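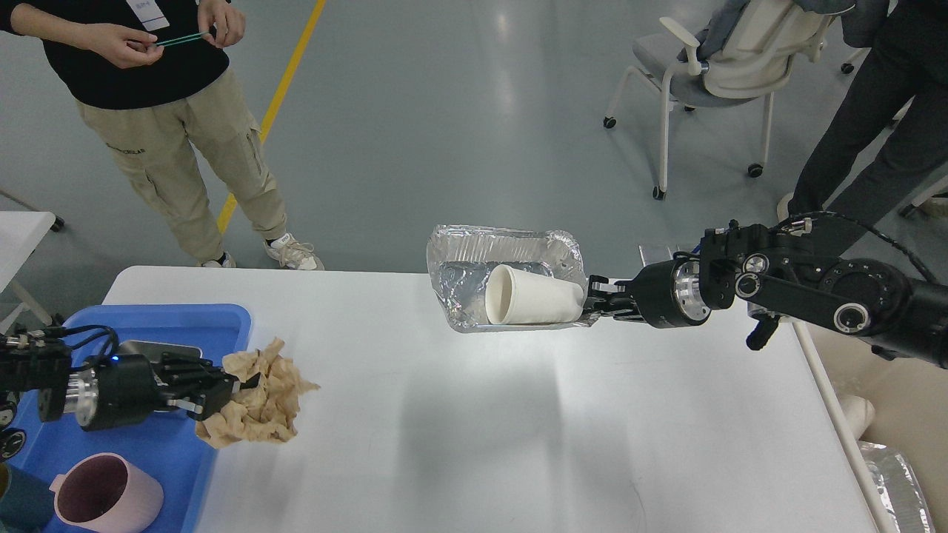 I went to the Merklow open day on Sunday expecting to be sold something, and I was, mostly the idea that throwing things away can be made painless.

Merklow is the sorting plant on the east side of Lalville, the one you smell from the bypass in August. It takes household recycling from the whole valley, and once a year it lets the public in to look. Tours left every half hour from the parking lot. I got the 2 o'clock with 14 other people, most of them parents with kids who wanted to see the trucks.

Our guide was Rizwan Tanoli, who works in the control room the rest of the year. He was good. He spoke up over the noise and didn't read from a card. He was also very fond of the word "recovered." Glass is recovered, cans are recovered, cardboard is recovered. I asked whether recovered meant somebody had bought it and made something out of it. He said it meant it had left the plant in a bale. Fair answer, but the big banner over the entrance doesn't explain that.

The walkway runs above the first belt, and this is the part worth coming for. Everything comes up the ramp in one gray heap and gets shaken over a set of turning discs, so the flat stuff rides over the top and the bottles drop through. It's loud and it stinks and I could have watched it for an hour. We got maybe five minutes.

After that they take you to the education room, where my patience ran thinner. There's a wall chart of what goes in which bin, paid for by Tiongson, a company that sells takeout packaging. By that chart, nearly everything Tiongson sells is fine to recycle. A woman in our group, Naheed Malik, runs a lunch counter in Narnen and had come with a proper question: do paper cups go in or not? The chart said yes. The leaflet on the table beneath it said no, on account of the lining. Rizwan said it depends on the month and who's buying. She wrote that down, and I don't blame her for looking annoyed. She pays by the bin.

Foil got a clearer answer. Rinse it, ball it up with other foil until it's about the size of a fist, put it in. Small flat pieces end up with the paper.

They say the plant handles 496 loads a month. I asked how much of that goes to landfill in the end and was told over 17 percent, which is better than I'd guessed and worse than the banner makes it sound. I couldn't get anyone to tell me how it's measured, or whether bales that sit in the yard unsold count against it. There were a lot of bales in the yard.

Parking is free, the coffee is bad, and the walkway has no elevator. Wear old shoes.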